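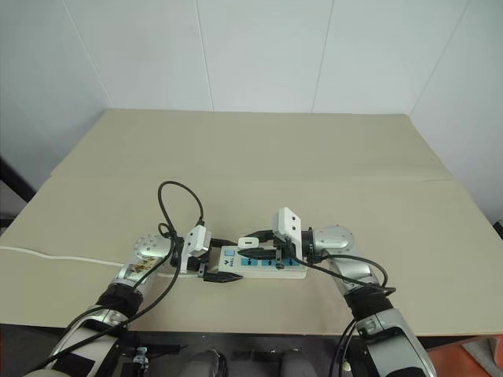 A white power strip on a beige tabletop

Put the grease points where people can reach them

I have looked after machinery on fruit and arable farms for most of my working life, first at Vellport and now on my own account near Cendlow. In that time tractors have become quieter, sprayers have become more accurate and trailers have become a good deal stronger. Grease points have got worse.

The machine that set me writing was an Oláh orchard mulcher, two seasons old, which came in during February with a noisy rotor bearing. It has 4 grease nipples. Two are on the outside where you would want them. The third is behind a belt guard held on with six bolts, and the fourth is under the deck, facing the ground. To get at that one you have to lift the mulcher, prop it properly and lie down beside it. The owner's manual asks for this every 40 hours.

I asked the owner when he had last greased the one under the deck. He said he didn't know there was one. He isn't a careless man. He had done the two he could see, every week in season, and he had a gun hanging by the door for the purpose. The bearing that failed was the one under the deck.

The new bearing, seal and shaft sleeve came to 233 pounds before labour. That is not a ruinous sum, but the mulcher was out of work for nine days while we waited for the sleeve, and by then the prunings had been driven over and pressed into the alleys, where they are much harder to pick up.

A remote line would have prevented it. By that I mean a short length of pipe from the bearing housing to a nipple on the outside of the frame. The parts are cheap, and a competent fitter can do it in a morning on a machine that has already been built. On the production line it must take a few minutes. Tidance have fitted them to their bin trailers for years, with every nipple in one row behind the drawbar, and I see very few Tidance trailers with worn pivots.

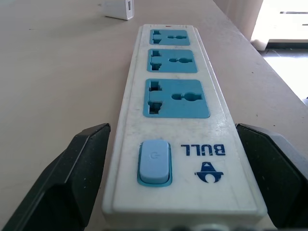
What the makers say

I have put this to two dealers and one factory representative, and the answers were much the same. The first was that pipes get knocked off. They do, if they are run along the bottom edge of a frame. Run inside a channel and clipped, they last as long as the hydraulic hoses, and nobody suggests leaving those off.

The second was that a pipe can block or split without the operator noticing, so the grease never gets to the bearing. This is a fair point. I have seen it happen on a loader, where the gun pumped quite happily and all the grease was going on to the floor. But you can look along a pipe for a leak while standing up. A nipple that is never touched is no better than a split pipe, and it is a lot more common.

The third answer was sealed bearings. I am in favour of them in the right place, and a mulcher rotor is not the right place. Dust and chopped wood get past the seal sooner or later, and a bearing you can pump clean grease through will outlive one you can't.

What buyers could do

Most of us buy on width, weight and price. We walk round a machine at a show, kick something, look at the paint and ask about delivery. I would like to see people ask for the greasing chart before they ask for the price, then go and find every point on it. If it takes a spanner to reach one, say so to the dealer. If you have to lie down, say so more loudly.

It is worth doing the same with second-hand machines. A mulcher at 4000 pounds with clean paint and a dry nipple under the deck may well be a dearer machine than a scruffy one with grease showing at every joint. Wipe the nipple with your thumb. Old hard dirt over the ball means the gun has not been on it lately.

For machines already on the farm, I paint a yellow ring round every grease point and write the total on the frame beside the drawbar. Anyone who picks up the gun can then see how many they are looking for. I also fit remote lines when a machine is in for other work and the guards are already off. Customers grumble a little at the extra on the bill.

The Oláh has one now, with the nipple brought out next to the top link. It is a well-made mulcher otherwise, with a good thick deck and sensible skids, and I would sell one to a neighbour. I would fit the pipe first.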